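Print this page
E-mail this page

SECTION 2. BEFORE YOU BUY: PLANNING AND BUDGET

Read this section before you sign anything. If you have already signed, read it anyway and skip step 1, which will only upset you.

2.1 Working out what you need

1. Write down the job in one sentence. "Clear and rinse plates at the prep table" is a job. "Modernize the kitchen" is a mood, and Urkska does not sell an arm for it.

2. Measure the heaviest item the arm will lift, with food still on it. Customers like to weigh clean plates. The arm will rarely meet one.

3. Measure the table. The Gosard arm needs 27 inches of clear reach in front of the base, and the base needs something solid to bolt to. A folding table is not solid.

4. Decide who will look after it. Put a name on the order form. "The team" is not a name.

NOTE: If two departments are sharing the purchase, settle who pays for fingers now. Mireille Harb in our order office has seen this argument run from April into the next budget year.

2.2 What to put in the budget

5. Start with the quoted price of the arm, then add the items below. They are quoted separately, and people who plan only for the arm end up owning a very handsome coat rack.

Finger pads: one spare set for every 300 hours of use.
Splash sleeve: required for any work near water.
Wrist camera cover: order two. You will lose one.
Table mat with raised edge: see caution below.
Training: 5 hours on site, lunch not included.

6. Hold back money for breakage. In our Clikonmont trial kitchen we set aside enough for 70 plates and were glad of it.

CAUTION: Plan for water on the work surface. A plate held at an angle sheds whatever is on it, and bare wood does not forgive. Keep power strips and controllers off the table and above its height.

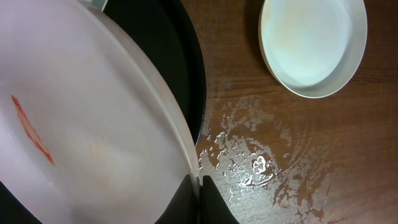

Figure 2-1. Gripping a plate by the rim. Note the water on the table when sizing your mat.

7. Choose fingers to suit your dishes. Standard fingers are meant for rims. For deep bowls, ask for the Siqueira set — it costs more, and so do bowls.

8. Send the finished worksheet to Jovita Carrillo in Planning before asking for a final quote. She will send it back once with questions. Allow time for this in your schedule.

NOTE: Quotes do not cover plumbing, carpentry or changes of mind. Go on to Section 3 when the worksheet is approved.

Print this page
E-mail this page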